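关于 Forau

首页 | 借拼图 | 送修缺块 | 捐赠 | 关于我们 | 联系

我们是做什么的

Forau 是一家拼图借阅社,地址在 Drunmont 镇的 Nuttall 街上。您从目录里挑一幅拼图,我们寄给您,您拼完,拆掉,寄回来,再借下一幅。整个生意就是这样。介绍到这里本来可以收工,可是做网站的人说“关于我们”这一页至少要能往下滚动,所以请您继续看。

经常有人问,既然拼图店里就有卖,为什么还要借。这个问题我们听过很多种问法,语气从好奇到同情都有。我们的回答是:请您去看一看自己家柜子顶上那一摞。拼过一遍的拼图处境很尴尬,扔了可惜,再拼一遍又提不起精神,送人呢,对方会礼貌地收下,然后放到他家柜子顶上。全国的柜子顶上大概都是这个样子。我们只是把其中一小部分搬到了一处有编号的架子上,让它们继续走动。

目前馆藏是 400 幅。这个数字已经有一阵子没变了,原因是架子满了。每进一幅新的,就得有一幅退役,退役的那幅要由全体同事讨论决定,讨论的激烈程度和拼图本身的价值没什么关系。上个月大家为一幅灯塔争了一个下午,而我们馆里的灯塔多得足够把任何一条海岸照得睡不着觉。

来历

Forau 这个名字没有含义。常有会员来信猜测,有说是某种古语里的“碎片”,有说是创办时几个人名字的首字母。后一种猜得比较近,但也不对。事情是这样的:注册的时候需要一个还没有人用过的名字,我们想到的每一个和拼图有关的词都被用过了,包括几个我们认为相当糟糕的双关语。到了柜台快下班的时候,表格上总得写点什么。

最早的地方不在 Nuttall 街,在镇子另一头,一间洗衣店的楼上。那里冬天很暖和,夏天也很暖和。纸板不喜欢潮气,受潮的拼图会微微鼓起来,一块一块都像刚吃过午饭,怎么按也按不平。早期会员当中有几位至今还记得那批“胖拼图”,提起来的时候口气还挺怀念。我们没有那么怀念。搬家以后,湿度计成了社里最受尊重的一件设备,进门先看它,再跟同事打招呼。

现在的房子有 2 个房间。前面一间接待来访的会员,有窗,有椅子,有一张谁路过都要拼上两块的公用拼图。后面一间放架子和工作台,窗户小一些,椅子也硬一些。我们试过把两间的用途对调,理由是员工也需要阳光,试了一个春天就换回来了,阳光把一整排盒面上的红色晒成了粉色。如果您借到一幅《粉色谷仓》,它以前叫《红色谷仓》。

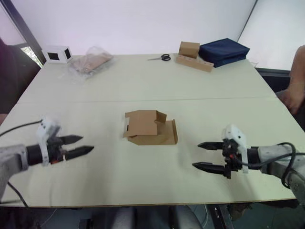

借阅是怎么回事

会员分 2 种。一种叫“慢会员”,一种叫“快会员”,区别和您拼得快慢无关,只看您手里同时能留多少幅。起名的时候我们没有料到会得罪人。有位拼得飞快的老会员坚决不肯当“慢会员”,哪怕那一种更便宜,也更合他的需要;另有一位买了“快会员”的,拼一片天空拼了整整一季,来信里反复为自己道歉。我们考虑过改名,后来觉得印好的卡片还有很多。

每幅的借期是 20 天。这个期限经过了反复修改。太短,大家会在最后一晚熬夜,然后在还件便条上写一些对生活的看法;太长,拼图就会在餐桌上住下来,盖上桌布,一家人在它上面吃饭,渐渐忘了下面还有东西。现在这个天数的好处是,大多数人能拼完,拼不完的人也会承认自己拼不完。可以续借,写信、打电话或者在网页上点一下都行,不需要说明理由。但是很多人还是会说明理由,我们都看了,有些写得很好。

逾期没有罚款。我们会寄一张明信片,上面印着您借的那幅拼图完成以后的样子,背面没有写字。会员们普遍反映,罚款会让他们好受一些。

还件之前请把拼图拆开。这一条写在会员须知的第一行,字号也是最大的,效果一般。有些人舍不得拆,把整幅分成几大片,一片一片小心叠好寄回来,还附上便条,请下一位珍惜。下一位收到的时候会有种别人替他把书看了一半的感觉。拆吧。拆的时候声音很好听,小孩子尤其擅长,可以请他们来做。

缺块问题

现在来谈大家真正关心的事。

每一幅拼图还回来,我们都会清点。清点的方法比较老派:称重,再过一遍目,有疑问的就拼出来。称重这个办法听上去很聪明,用起来要看天气,湿度高的日子,一幅少了一块的拼图会和它完整的时候一样重。所以下雨天我们基本上不相信秤,秤看样子也不太相信我们。

缺的块通常在下面这些地方:沙发缝里,拖鞋里,吸尘器里,信封里(您把它单独包好以免丢失,然后忘了寄),以及猫知道的某个地方。还有一种情况是拼图当中有人故意藏起一块,打算由自己来放最后那一下。这个传统在家庭内部极其普遍,藏的人往往是长辈,而且藏完会忘。我们收到过一封信,里面是一块小小的树叶,信上说是在一件冬天外套的口袋里找到的,那幅拼图早就退役了。树叶现在贴在后屋的门框上。

缺了块的拼图不会立刻退役。我们有自己的补块服务,用相近厚度的纸板切出形状,再照着盒面上的图上色。上色的同事手艺很好,好得有点过头,补上去的那块常常比周围的都漂亮。有会员写信来抱怨,说那幅阴天港口的正中央有一小块海水在闪光。我们请她把闪光调暗一点,她调了,看得出不太情愿。

如果缺的块实在补不了,比如正好是人脸,我们会在目录里注明“有缺”,并且写清楚缺在哪里。有缺的拼图借阅免费。它们的借阅率高得出乎意料。有一幅乡村婚礼,缺的恰好是新郎的头,预约常年排着队。

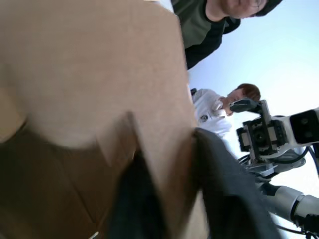

怎样挑选

目录按三样东西排列:题材、难度,还有一项我们称为“脾气”。题材不用解释,无非是风景、名画、地图、动物、糕点和火车。难度大家也都懂,块越多越难,颜色越少越难,凡是盒面上写着“适合全家”的,都比看上去难。

“脾气”是我们自己加的。拼图拼得多了就会发现,块数一样的两幅,相处起来完全是两回事。有的一坐下来就顺,边框出来得快,中间的东西一样接着一样自己冒出来;有的从头到尾和你别着劲,每一块看上去都对,放上去也卡得住,直到两天以后发现整条河是错位的。后一类我们在目录里标作“倔”。再往上还有一级,叫“请勿与配偶同拼”。这一级本来是办公室里的玩笑,误印进了某一期目录,结果那几幅当季全部借空,便保留至今。

关于花田和天空,我们愿意给一点个人意见。人在春天会高估自己,到了五月,总有一批会员来借大面积的单色:薰衣草田、雪原、万里无云的蓝天。五月底,这些拼图又陆续回来,便条都很短。如果您是第一次借,建议从有房子、有招牌、有晾衣绳的画面开始,细碎的东西多,每隔一会儿就能高兴一次。糕点类也很稳妥,唯一的缺点是拼到晚上会饿。

至于名画,我们馆里的名画不少,借的人也不少,拼完的人口气往往会变,谈起那位画家来像谈一个合租过的室友。他们会说此人背景画得敷衍,左下角一大片褐色完全不负责任。艺术史学者也许不会同意,但是艺术史学者多半没有在那片褐色里待过一个礼拜。

地图类借出去以后最容易引起家庭讨论,主要是关于某地究竟在哪里,以及当年那次旅行是谁带错了路。请自行评估。

Altia 目录

每一季我们出一本纸质目录,叫 Altia。为什么纸质目录要另起一个名字,这件事说来不光彩:当时印刷厂问封面上写什么,电话线路不好,我们说的是另外一个词。样本寄来的时候已经印完了,字体挑得又很漂亮,大家看了一会儿,决定我们说的就是 Altia。

Altia 里有新进的拼图、退役的拼图(带黑框,有人觉得过分),还有会员来信选登。来信栏是全书最受欢迎的部分,也是最容易出事的部分。从前有一期登了一封信,主张应当先拼中间再拼边框。后面接连几期都被反驳信占满,语气之严厉,在一份关于拼图的刊物上是少见的。编辑部最后宣布停止讨论,并声明本社对先拼边框还是先拼中间不持立场。写声明的人是先拼边框的,看措辞就知道。

另外还有一个小栏目,叫“盒面与实物”,专门记录盒面上的图和拼出来的图之间的出入。裁掉一截屋顶是常事,颜色偏绿也是常事。最著名的一例是盒面上牛在吃草,拼出来以后多了一条狗。至今没有厂家出来解释过那条狗。它现在是栏目的标志。

纸质目录寄给所有会员,不另收费。也可以只看网页上的版本,内容一样,搜索起来方便得多,就是没有办法用铅笔在旁边打勾。我们做过一次小调查,问大家愿不愿意取消纸质版,回信绝大多数是用从 Altia 上剪下来的纸写的,于是没有再问。
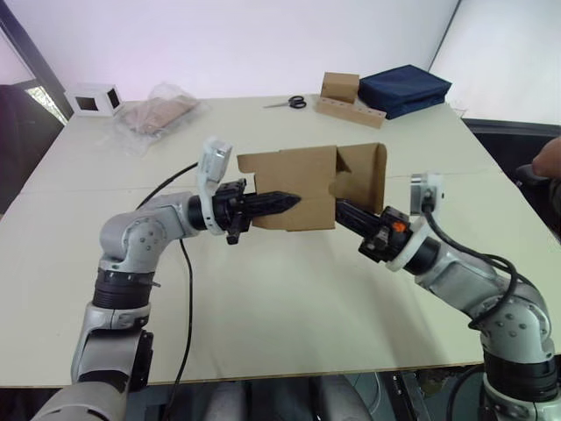 悬在奶油色台面上方的纸盒,还没有折成形。

寄送和包装

拼图盒天生不适合邮寄。它们的设计目标是在商店里好看,四个角一碰就软,盖子松得能自己离家出走。所以寄出的时候,拼图块装在布袋里,布袋扎紧,原盒的盒面剪下来压平,一起放进外面的纸盒。有会员认为把盒面剪下来是一种暴行。我们剪第一幅的时候也这么认为。

布袋请随拼图一起寄回。布袋总是越来越少,这一点我们想不明白,问过会员,他们也想不明白,只是有几位的来信散发着一股很好闻的干薰衣草味。

外盒可以反复使用,请不要在上面写字。写了也没关系,不过下一位会看到。有一只盒子走了很多趟,侧面积攒了一整段对话,从“这幅的云太难了”开始,接着是“同意”,再往后有人推荐了一种炖豆子的做法,最后一条是问豆子要不要提前泡。这只盒子已经散架,对话那一面我们留了下来,答案是要泡。

寄往 Drunmont 镇以内的,我们建议您自己来取。从火车站出来沿着 Nuttall 街一直往上走就到,坡有点陡,下坡的时候抱着东西请慢一点。镇上的人都知道我们在哪里,只不过其中一半人以为我们是修钟表的,您跟着修钟表的指示走也能到。 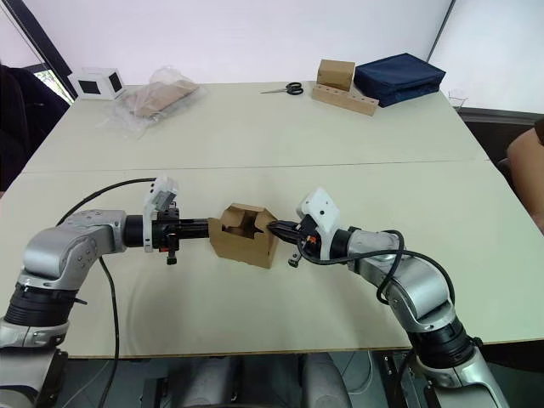
台面中央的棕色小纸盒。

来访

前屋对所有人开放,不是会员也可以进来坐。公用拼图就摆在窗边,谁都可以拼,规矩是不许带走任何一块,也不许坐在那里一边喝茶一边指挥别人。后一条是后来加的。

来得最多的是等火车的人。Drunmont 的车次稀疏,错过一班就有一大段空闲时间,而公用拼图对时间的消耗能力非常强,所以常有人为了等火车进来,又错过了那班火车。我们在门口挂了一张时刻表,字很大。再后来又加了一只钟,它走得稍微快一点,是故意的,请不要来信指正。

学校团体请提前联系。孩子们拼得比大人快,而且不讲究章法,经常从一只眼睛或者一个车轮开始,向四面八方长出去,最后居然接上了。我们有同事在旁边看完一次以后,沉默了很久。

每年五月我们办一次“清架日”,把退役的拼图摆在前屋,喜欢的可以拿走,往捐款罐里放多少随意。来的人都说只是看看。这一天结束的时候架子空了,柜子顶上又满了,过些日子,其中相当一部分会以捐赠的名义回到我们手里。有一幅滑雪场已经来回退役过好几次,我们和它现在算是老相识。

捐赠

我们接受捐赠,条件如下。

请先拼一遍,确认是全的。我们理解这个要求很过分,您正是因为不想再拼才捐的。但是后屋待检的那一摞,高度已经影响到采光。

请不要捐立体拼图、会发光的拼图,以及拼完以后需要安装电池的拼图。它们各有各的去处,我们的架子格子是平的。

请不要捐全白的拼图。我们有一幅了。它在架子的最下层,从来没有人借过,也从来没有人敢去核对它全不全。

夹在盒子里的东西,我们会尽量寄还。到目前为止收到过书签、照片、电费单、一副老花镜,还有一张写着“别告诉他们我把那块藏哪儿了”的纸条,没有下文。

我们没有做到的事

很多公司的这一页会在这里列出愿景。我们也开会讨论过,白板上写了几个词,后来有人需要用白板记缺块的位置,就擦了。

可以说的是一些没有做成的计划。我们试过出自己的拼图,画面是 Nuttall 街的街景,打样拿回来,发现正好拍在修路那几天,大半幅都是围挡。这幅样品在目录里可以找到,脾气标的是“倔”。我们试过办拼图比赛,第一轮就因为“拼完”的定义产生了分歧:有一队缺了一块,那块后来在裁判的鞋底下找到。我们还试过做会员专用的拼图垫,可以把拼到一半的拼图卷起来收走,理论上不会散。理论我们还是相信的,存货请在网页的“清仓”一栏查看。

加入我们

目前没有空缺职位。将来如果有,要求会写在网站上,大致是有耐心,不怕纸屑,看到一块蓝色能分得出是湖还是天。会先拼中间的人也可以申请。

来信建议我们都会看,回得慢一些,尤其是手写的,要先认字。批评意见请写明拼图编号,方便我们去架子上对质。

联系方式

Forau 拼图借阅社
Drunmont 镇 Nuttall 街,修钟表的对面(他们才是修钟表的)

还件口在门的左侧,全天可投。塞不进去请不要用力,放在门里的长凳上就行。投进去以后听到哗啦一声,说明布袋没有扎紧,麻烦按一下门铃。

索取纸质目录 Altia,请通过“联系”页面留下邮寄地址。
续借请登录后点击“再给我几天”。

本页更新于 5/21/25

会员须知 | 隐私说明 | 缺块登记表 | 回到页首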